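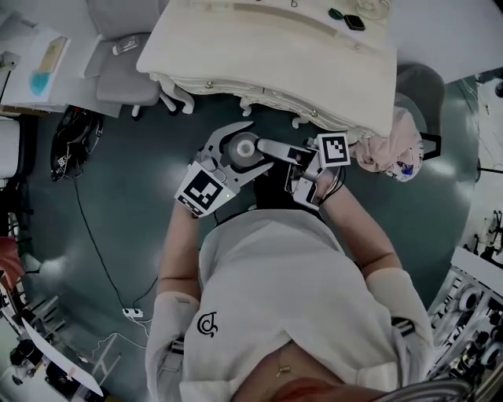
Tape, and where to put it

My grandmother kept one roll of tape in the house and always knew where it was. I live in a much smaller flat and I own, after last Thursday, eleven rolls. I found them because I decided to tidy the room where I work and also wrap things, fold things and leave things.

The white table is the real problem. I bought it for drinking tea, and I put on it the cream cloth with the scalloped edge, which I like very much. But a table with a nice cloth is inviting, so everything comes to lie on it. When it is full, I start to use the office chair. When the chair is full, I work standing at the desk and tell myself it is healthy.

My friend Leanne Dobson came to help in the afternoon. She is strict. Her rule is that a thing may have only one home, and if you hold it for longer than it takes to say its name, you are not tidying, you are remembering. I was remembering quite a lot. One grey roll I bought when I moved from Brestus, and it has closed 3 boxes of books and one suitcase with a broken zipper. I could not throw it out, although there is perhaps one metre left.

We agreed on this. Wide tape goes in the lower drawer, together with string and the good scissors. Narrow tape goes in a biscuit tin. Masking tape I gave to Jalen Kowalczyk from downstairs, who is painting his hallway a colour he calls butter. Two rolls had dried so badly that the layers were one solid piece, and those went in the garbage.

The cloth I washed by hand, in cool water, because the fringe is quilted and I am afraid of the machine. It took until the next evening to dry over the bath. I ironed it from the wrong side with a towel under it, and the little round studs are all still there.

The paper on the desk I have not sorted. Leanne says she will come back for it in December. I have bought a folder, and for now the folder is on the chair.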